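選挙調査法 第11回 講義メモ(2025年12月16日)
テーマ:地方選の世論調査、ウェイトと誤差

前回の続きから。Zoltcombe市長選の調査データ、配布済みのやつを使います。持ってない人は隣に見せてもらうこと。

調査の概要
・実施 Asuleo(電話+ウェブの併用)
・有効回答 432
・質問 投票意向、投票先、前回の投票先、年代、居住区
・候補 Skunov、Savolainenの2名

まず回答者の偏り。70歳以上が多すぎる。有権者名簿の構成と並べると一目でわかる。若い層は電話に出ない、ウェブも途中でやめる。いつもの話。で、年代と居住区でウェイトをかける。やり方はレイキング。周辺分布を順番に合わせていって、動かなくなったら止める。細かい式はテキスト参照。

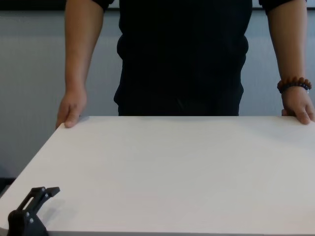

ウェイトが大きい人の答えが間違ってたら全体も引っぱられませんか、とKarakaya。そのとおり。だから上限を決めて切る(トリミング)。切ると分散は減るが偏りが少し戻る。どこで切るかは報告書に必ず書くこと。書いてない調査は多いです。

投票に行く人の推定
「必ず行く」と答えた人が67%。実際の投票率はこんなに高くならない。選択肢が二通り。
(a)「必ず行く」だけ残す → nが減る。投票意向の弱い層が丸ごと消える
(b)全員に投票確率をつける → nは残る。確率の出し方に仮定がいる
この授業では(b)でやります。前回投票したかどうかを入れると当てはまりがよくなる。ただし自己申告なので、行ってないのに行ったと答える人がいる点に注意。 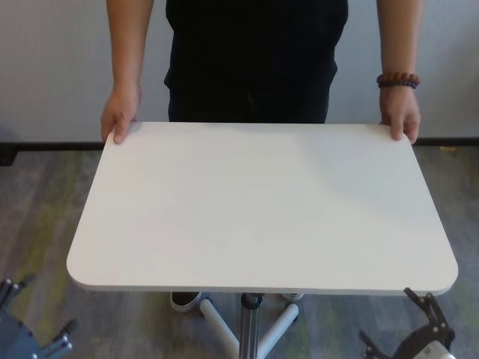

前回の投票先でもウェイトをかけたほうがいいのでは、という意見が後ろの席から。賛否あり。記憶があいまい、勝った側に入れたと言いたがる。勝者側の申告が多めに出るので、そのまま合わせると勝者側を削りすぎることがある。使うなら前回の直後に聞いた記録があるパネルが望ましい。今回のデータにはないので使わない。

調査方式が途中で変わる問題
全部で6回の調査をつないだ時系列、配布資料の2枚目。途中から電話のみ → 併用に切り替わっている。

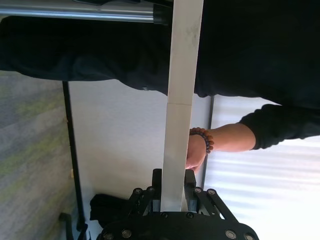 時系列をつなぐときは、切り替えの前後で水準がずれていないか先に見る。Skunovの支持が切り替え回で上がって見えるが、支持が動いたのか方式の差なのか、この資料だけでは分けられない。写真の白い棒だと上から三分の一くらいのところに細い横線が一本あって、その上も下も同じ白の一本に見える。グラフも同じで、線でつないでしまうと読む側は気づかない。切り替え時点に縦線を入れる、できれば両方式を同時にやった回を一回はさむ。課題のグラフでも縦線は必須とします。忘れたら減点。

誤差の幅
単純無作為なら n=432、p=0.5 で ±4.7ポイント(95%)。ウェイトで分散が増える分、デザイン効果を1.5と置くと実効nは288、±5.8ポイント。差(SkunovひくSavolainen)の誤差はさらに大きくて、2人だけの争いならほぼ倍になる。ここ、毎年まちがえる人がいる。
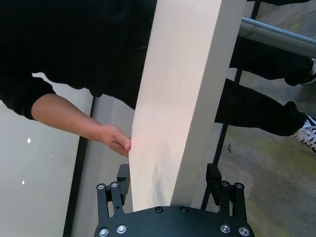 支持率の折れ線は中央の値だけで描かないこと。必ず帯をつける。板の写真、正面はほとんど真っ白だけど右側に少し灰色の細い側面が見えていて、それで厚みがあるとわかる。帯はあの側面だと思って描いてください。薄い色でいい。帯の幅はデザイン効果こみで計算、単純無作為の式のままにしないこと。あと、この帯に入るのは標本誤差だけ。無回答の偏りや質問文のせいで出るずれは入っていないので、図の下に一行注記を入れておく。

課題
1 配布データでレイキング。上限あり・なしの両方で投票先の割合を出す
2 投票確率のつけ方を自分で決めて、理由を三行以内で
3 時系列のグラフ(縦線と帯つき)
提出は1月の最初の授業のとき。紙でもファイルでも可。コードは添付してくださぃ。

次回は未定者の配分。時間があれば、期日前投票を済ませた人の扱いも。テキスト第8章を読んでおくこと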